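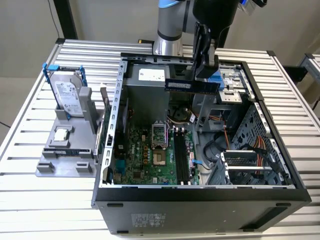 June, evening, back at the bench

Writing up the Paredes trip before I lose the scraps of paper. Kirsty wants to run it again with the other half of the group and keeps asking me what the driving was like, so this is for her and for anyone else who ends up holding the keys.

Total on the odometer was 1071 miles, door to door. I had guessed less. The extra came from the detour to Dronance on the second day and from me missing the turn for the lake road, twice, with Zuzana reading the map perfectly well next to me and me talking over her. Sorry again, Zuzana.

There were 11 of us in two vans. Reece drove the white one and I had the blue one with the bad heater. We left at 6:30 in the morning with a thermos that leaked all over the snack box before we were out of town, and the crackers in my van tasted like coffee until we got home. Evie says she liked them that way!

First stop was the diner at the Sesell junction. Go there. It has a big gravel lot where both vans fit side by side, the restrooms are clean and the pie is better than it looks (get the rhubarb, skip the lemon). We stayed far too long and then had to push through the hottest part of the afternoon on the flat stretch, which has no shade and no gas. Fill up at Sesell even if you have half a tank. Reece didn't and we crept the last part with the windows down and the air off, everybody very quiet.
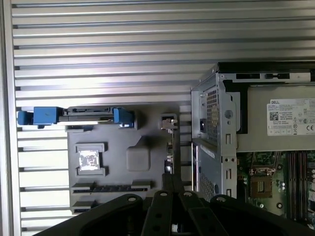

Gray panel with the blue latches, on the ribbed metal.

Got into Lokesitz around sundown. It's a guesthouse with a row of cabins behind it, and the cabins are the ones you want. The rooms in the main house are over the kitchen and you hear every pan. Evie Wragg had one and moved in with Zuzana on the second night. The woman at the desk was lovely about it and only charged for the cabin.

Beds fine, water pressure weak, breakfast starts at 7 and the eggs are gone by half past. Ask for the key to the side gate the night you arrive or you'll be walking the long way round in the dark like I did. Bring a flashlight anyway.

Second day was supposed to be the lake and then the old salt works. We did the lake. The salt works was closed for road repair - there's a sign, but it's after the turnoff, so you only find out once you've bounced down the whole track. Reece got out, read the sign aloud to all of us in his announcer voice, got back in and turned the van around in about nine goes.

So we went to Dronance instead, which wasn't on the plan at all and ended up being my favorite part. One main street, a ferry landing, a little museum in the old station with a room full of railroad lamps. The man selling tickets walked us round himself and switched the lamps on for us. Then fried fish on the wall by the river. I could have stayed there the whole trip.

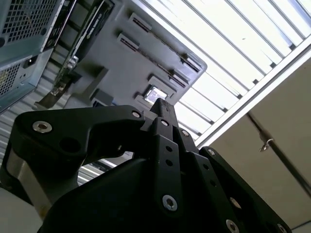 4 min read

Third day, Paredes. The last stretch is a climb with a lot of bends, and if you have anyone who gets carsick put them up front and don't let them look at a phone. We had to pull over for Evie near the top, and the pull-off happened to have the best view of the whole drive, the valley with the cloud sitting in it. She has no memory of it. I took a picture for her.

The walking tour in town was good but long. More than 2 hours on cobbles, uphill at the start, and the guide goes fast. I'd ask for the short version next time, the one that ends at the market, and spend the rest of the afternoon sitting down. The market is where you buy the honey. I bought four jars and one of them made it home for my sister.

Dinner that night was at the place with the green awning opposite the church. Long table, everyone talking at once, the owner brought out a plate of something with peppers that we hadn't ordered and wouldn't tell us what it was.
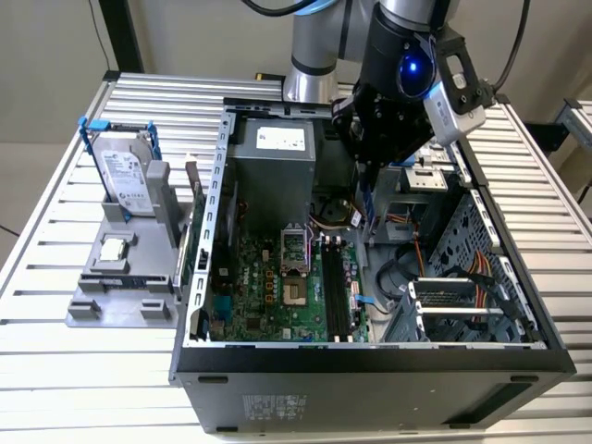
Then the drive back, which we split over two days, and I'd do the same again. We tried to talk ourselves into one long push and I'm glad Zuzana put her foot down. The motel on the way back was nothing special but it had a pool and a vending machine that gave Reece two sodas for the price of one, and he's still talking about it.

Things for Kirsty:

Book the cabins early, they only hold them with a deposit.
Call the salt works before you go. Don't trust the website.
Cash for the ferry landing parking, small bills.
Swap drivers at Sesell both ways.
Blue van heater is stuck on low. Fine in June, not fine later in the year.
New thermos.

Gas receipts are in the envelope in the top drawer. Mine are all there, Reece still owes me one from the second fill-up.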